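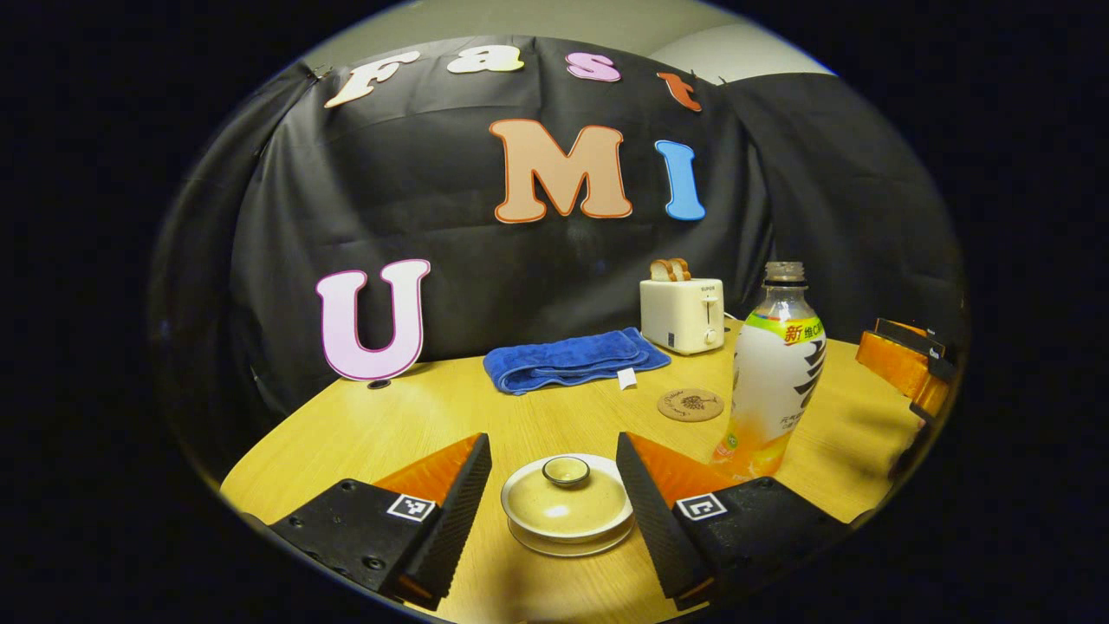 Clastine two-slice toaster, cream

A small toaster for people who have made peace with eating two slices at a time. Boxy with the corners rounded off, cream-white all over, and with a single white dial low down on the front. It takes up very little worktop, and it sits quite happily on a warm honey-coloured wooden table next to something blue.

What it does

It makes toast. We did ask Clastine whether it did anything else and they seemed puzzled by the question. There is no app, no chime and no bagel mode. You put bread in the top, choose a number on the dial and go and look for the butter.

The dial runs from 1 to 6. We find 3 suits ordinary white bread and 4 is better for anything with seeds in it. Six is for people who like to open windows.

Taller slices stand up above the slots, crusts and all. This leaves you a pale strip along the top edge unless you turn the bread over halfway, which some of us do and some of us consider fussy.

The towel

The royal blue towel is sold separately, by Pamum. It is thick terry and folds into a decent long pad. Use it for hands and dishes, and keep it well away from the toaster when it's switched on – we have had the email, and the answer is no, it is not a toast cosy.

Looking after it

Unplug it, let it cool, then empty the crumb tray. Wipe the outside with a damp cloth. Cream shows jam.

Delivery and returns

Sent out from our Likach warehouse within 2 working days. Returns are free for a month if unused, and we can tell. Crumbs travel.

Spare dials are back in stock in August.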